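Hi, I'm Laurier, and I'm looking for people to sing with me. More exactly, I'm looking for 16 people who'd like to spend a winter learning old work songs from the Selley valley and then sing them, out loud, in front of other people, in a cold mill with good echo. I'm leading it, my friend Brayden Dufour is playing the pump organ, and you don't need to read a note of music.

## What it is

A few years back I was given a box of notebooks that came out of the Gauthier mill when the upstairs offices were cleared. Most of it was wage lists and wool weights (I read all of that too, I couldn't help it), but four of the notebooks had songs in them. Words only, for the most part, with little marks over the lines where the voice goes up. Some of them I knew already from my grandmother, who sang them while she did the ironing and changed the words whenever she felt like it. Others I'd never heard in my life! There's one about a goat on a ferry that has so many verses we're going to have to draw straws for them.

I've been working out tunes for the rest, partly from the marks and partly from people around Morau who remember bits. Brayden and I have 17 songs in decent shape now. They need voices, plural. I've tried recording all the parts myself and it sounds like one tired woman in a hallway.

## Who I'm hoping for

Anybody over fifteen who can hold a tune most of the time. If you've been told you can't sing, come and let me hear you before you believe it. I'd especially love some low voices, because I have a few altos circling already and the rowing songs fall flat without a bottom to them.

You'll learn everything by ear. I sing a line, you sing it back, we do that until it sticks. If you do read music, great, but there won't be sheets, so you may have to be a bit patient with yourself for the first couple of weeks. I was trained on paper and I found it maddening to start with. Now I prefer it.

It would help if you can stand for half an hour or so. If you can't, we have chairs, and I'll set things up so you're in with the group and can see everybody.

One more thing I'd ask for is steadiness. Missing a rehearsal here and there is fine, kids get sick and trucks don't start, but if you already know you'll be gone half the winter then please wait for the next round. Songs with call and answer in them fall apart pretty quickly when the answer stays home.

## When and where

We start in October and go until the thaw, one evening a week, 7 to 9. I'll settle which evening once I know who's in, so put down the ones you can't do when you write to me. We rehearse in the back hall at Vostier, the old feed store. Come in from the side lane, the front door sticks terribly and you'll be standing out there shoving at it. There's parking behind. The heat works but it's slow, so bring a sweater you can take off later.

The singing itself will be at the mill, two evenings, with a shared supper after the second one. I'm planning a short walk between the songs, so the audience moves with us from the loading floor up to the drying loft. We'll have two rehearsals on site to get used to the stairs and to that echo, which comes back at you late and will make you want to slow down. Don't!

## Money

Everybody who sings both evenings gets $100. I know that doesn't cover a winter of your time. It's what I could get out of the budget once the mill insurance was paid, and I wanted it to be the same for all of us, me included. It's paid after the second evening, by check or cash. If gas money would be the thing that keeps you from coming, tell me and we'll sort out rides. I drive in from the Morau side myself and have three empty seats.

There's no fee to take part and nothing to buy. Wear whatever you own that's dark and warm for the performances. I don't do matching scarves.

## How to get in

Drop a note in my mailbox at 1412 Selley Road, or leave it at the counter at Vostier in an envelope with my name on it. Please tell me:

- your name and a phone number
- evenings you can't do
- whether you think of your voice as high, low, or no idea
- a song somebody in your family used to sing, if there is one

The last one has no wrong answer. Ad jingles count. Hymns count. My uncle used to sing the weather report.

I'll call you and we'll set up ten minutes together, just you and me and Brayden. You'll sing something you like, anything at all, and then I'll teach you two lines of the goat song and see how you go. I'm listening for whether you can pick up a line and whether your voice sits comfortably with another one beside it. Nerves are fine. I get them too, and I've been at this since I was nine.

If more people turn up than I have room for, I'll try to balance high and low voices and keep a list for the spring. I'll call everyone back either way, I hate being left hanging and I won't do it to you.

## A few things people have already asked me

**Can I come with a friend?** Yes, but you'll each sing for me separately, and I might stand you at opposite ends of the room.

**Are the songs all in English?** Most are. Three are in French, one is in a mix that I suspect was only ever spoken in that mill, and I'll teach you how to say all of it.

**Will it be recorded?**

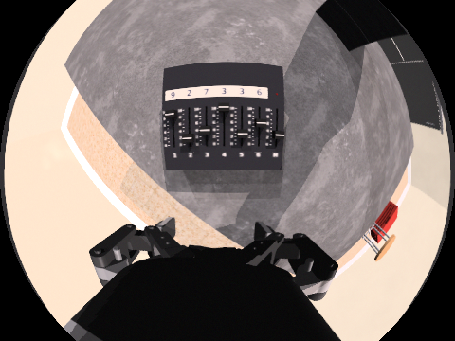

Yes, the second evening, sound only, and every singer gets a copy. I'll ask you to sign a slip saying you're okay with that. If you'd rather not be on it, you can still sing the first night and all winter with us, just let me know early so I can plan the parts.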